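Foro Taller y Automatización › Buenas prácticas › Normas internas para celdas con dos brazos sobre mesa

nishad_taller
20 de octubre de 2024

Buenas a todos, y perdonad de antemano el tocho, que ya me conocéis. En Premska nos han pedido poner por escrito las normas de la mesa de manipulación, que hasta ahora vivían en la cabeza de tres personas y en un par de notas pegadas al armario. Tengo un borrador de 17 puntos y me gustaría que le dierais un repaso con cariño (y sin piedad, si hace falta).

Los que más discusión han traído son estos:

Punto 4. Antes de mover nada, se revisa qué hay sobre la mesa y se retira lo que no forme parte de la tarea. Envases incluidos.
Punto 6. Con dos brazos compartiendo superficie, solo uno entra en la zona central cada vez, salvo que la tarea pida expresamente que trabajen juntos.
Punto 9. Los cables y correas se sujetan de forma que no cuelguen dentro del recorrido de ningún brazo.
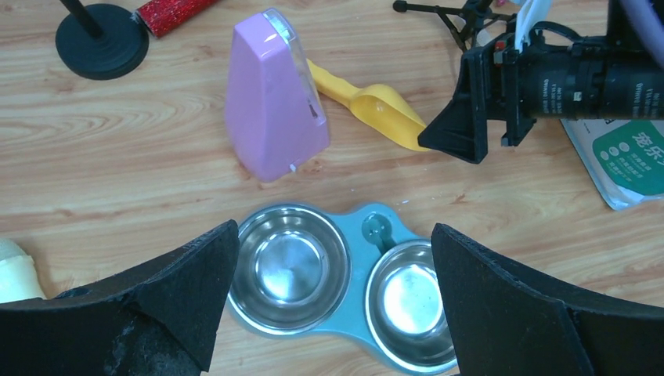

El punto 11 trata de los objetos con brillo. Mi propuesta es que el metal pulido se pruebe primero con la luz que vaya a haber durante el trabajo y que se anote si hay reflejos fuertes, para que quien venga detrás no se vuelva loco buscando un fallo en la pinza cuando lo que tiene es un destello en la cámara. ¿Lo veis razonable o me estoy pasando de papeleo?

marisa_pinzas
¡Qué gusto que alguien se siente a escribir esto! El punto 11 me encanta. El 4, en cambio, no lo compro tal como está. Si quitas de la mesa todo lo que no sea de la tarea, acabas con un brazo que solo sabe trabajar en una mesa de catálogo, y luego el cliente tiene la suya llena de trastos. Nosotros dejamos cosas por medio a propósito, y las apuntamos en la hoja del día.

Trevor Gagnon
Discrepo con Marisa, aunque con todo el afecto. Una cosa es el desorden preparado y apuntado, y otra el que se va quedando ahí de la semana anterior. En la foto veo un envase tumbado debajo del brazo de la derecha, y yo querría saber si consta en algún sitio. Si consta, perfecto, ni una palabra más. Por cierto, también se ve una correa colgando por encima del objetivo de la cámara, así que el punto 9 igual merece subir unos cuantos puestos en la lista :)

nishad_taller
Tomo nota de la correa, Trevor, touché. Y creo que entre los dos me habéis arreglado el punto 4. Lo cambio a: "Todo objeto presente en la mesa figura en la hoja de la sesión, forme parte de la tarea o no. Lo que no figure, se retira".

marisa_pinzas
Eso ya lo firmo.

vutau_norte
Yo vengo a protestar por el 6, que para algo están los foros. En Vutau empezamos con esa misma regla y la gente se la saltaba a los dos días, porque nadie tenía claro dónde acababa la zona central. Pintad una línea en la mesa, poned cinta, lo que queráis, pero que se vea. Y añadid quién tiene prioridad cuando los dos brazos llegan a la vez, que si no cada turno se inventa su costumbre.

Tyson Nguyen
Lo de la cinta funciona, aunque ojo con el color si las cámaras miran hacia abajo. Nosotros acabamos definiendo la zona en el programa y dejando en la mesa solo unas marcas pequeñas en las esquinas. Otra cosa que echo de menos en tu borrador es la revisión de los dedos de la pinza. Llevamos un contador y a los 1000 agarres se miran sí o sí: desgaste, polvo, tornillos. Se tarda un café corto y nos ha ahorrado más de un disgusto.

Trevor Gagnon
¿1000 para todo tipo de dedos? A mí se me queda largo para los blandos. Yo pondría una revisión visual al empezar cada turno y dejaría el contador para la revisión a fondo.

Tyson Nguyen
Me parece bien, las dos cosas se llevan estupendamente.

nishad_taller
Pues con la línea marcada, la prioridad y las dos revisiones me planto en 19 puntos. El lunes no, que tengo visita de los de Tellau, pero en cuanto pueda lo paso a limpio y lo cuelgo en este mismo hilo. Si alguien tiene una hoja de sesión que le funcione y la puede compartir, me haría un favor enorme, porque la nuestra ocupa dos caras y la gente rellena solo la primera.

marisa_pinzas
Te mando la nuestra por privado esta tarde. Cabe en una cara, pero con letra pequeña, te aviso.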